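Inicio | Incidencias | Manuales | Contacto

Incidencia 142 – Demostración manual: apertura irregular de la pinza
Estado: en seguimiento
Solicitante: Raimonds Mets, sede de Terbridge
Responsable: Wakana Ikeda, soporte técnico de Trusberg
Registro: enero de 2024

El solicitante comunica que, en la tarea de manipulación de rollos de cinta adhesiva, el valor de apertura registrado no coincide con el movimiento efectuado por el operador. La desviación se presenta en 11 de las 40 demostraciones del lote, todas ellas con giro rápido de muñeca.

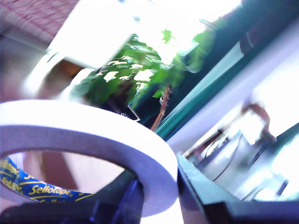

Se solicitó al usuario el registro completo de la sesión y la versión del programa Stollo instalada en el equipo. Recibidos ambos, se comprobó que la calibración de los dedos databa de noviembre y no se había repetido tras el cambio de muelle.

Actuaciones indicadas:
1. Repetir la calibración con la pinza cerrada y totalmente abierta.
2. Grabar 3 demostraciones a velocidad reducida y remitirlas a este servicio.
3. Excluir del entrenamiento las demostraciones afectadas – sin borrarlas – hasta nueva comunicación.

El señor Mets confirma la recepción de las instrucciones. Queda pendiente el envío de las nuevas grabaciones.

Contacto: Servicio de Soporte | © Trusberg | Volver arriba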